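Skimon project, data collection group
Minutes of the December meeting

Present: Urmila Thakur (chair), Chiharu Arai (minutes), two operators from the Sedgwick room, one person from Stuler by telephone.
Apologies: the Illgate office.
The meeting was opened at 14:00.

1. Minutes of the previous meeting
The minutes were accepted with one correction. In point 4 the word "trials" must be read as "episodes". Urmila asked that all of us use "episode" for one recording from start to stop, also in e-mail, so that the counting is the same everywhere.

2. State of the collection
We have now 636 accepted episodes on the cube task. In the last period 19 episodes were rejected. The most frequent cause was that the operator stopped the recording before the arm returned to the start pose. The other cause was a wrong instruction sentence in the file, for example "red" was written and the yellow cube was moved. Chiharu has corrected the sentences where the video was clear. The remaining ones stay rejected.

Stuler asked if the rejected episodes can be used as negative examples. Urmila answered that the training code does not have a place for them at this moment. They will be kept in a separate folder and not deleted.

3. Speed of the operators
There was a long discussion on this point. One operator moves slowly and makes almost no corrections. The other is faster, but often lowers the gripper, lifts it a little and lowers it again. Stuler believes that the small corrections are useful for the model, as it can learn how to recover. Urmila is afraid that the model will learn to hesitate. It was not possible to agree. It was decided to train two times, one time with each operator's episodes only, and to compare.

Pauses longer than 3 seconds will be cut from the beginning of an episode, but not from the middle.

4. Start positions of the cubes
Chiharu showed a plot of all start positions. They are too much concentrated in the near half of the table, where the operators reach easily. The far half has few examples and the policy fails there most often. From now the operators will take the positions from a printed list, in blocks of 20 episodes, and will not choose by themselves. 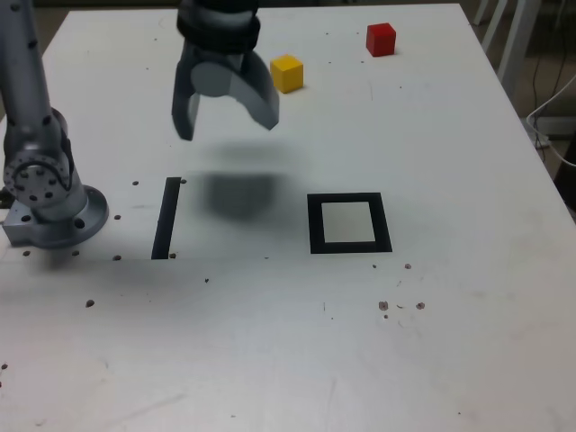
The layout for the next block was discussed after this. The instruction will be "put the yellow cube in the square", and the red cube stays on the table as a distractor. Urmila finds it good to have both cubes in the far half, with the red one farther back than the yellow one and open table between them. One operator remarked that the gripper throws a large shadow on the white surface. It was agreed to leave the lamps as they are for this block and to vary them in the next one. The tape will not be moved before the block is complete.

5. Other matters
The shared disk is nearly full. Chiharu will ask the Illgate office for more space.
The Stuler side would like to receive the files with joint positions and video in one archive. Urmila will send one sample first.

Actions
Chiharu: position list, disk space.
Urmila: sample archive for Stuler, plan for the two training runs.
Operators: next block with the new list.

The meeting was closed at 15:20. The next meeting will be announced by e-mail.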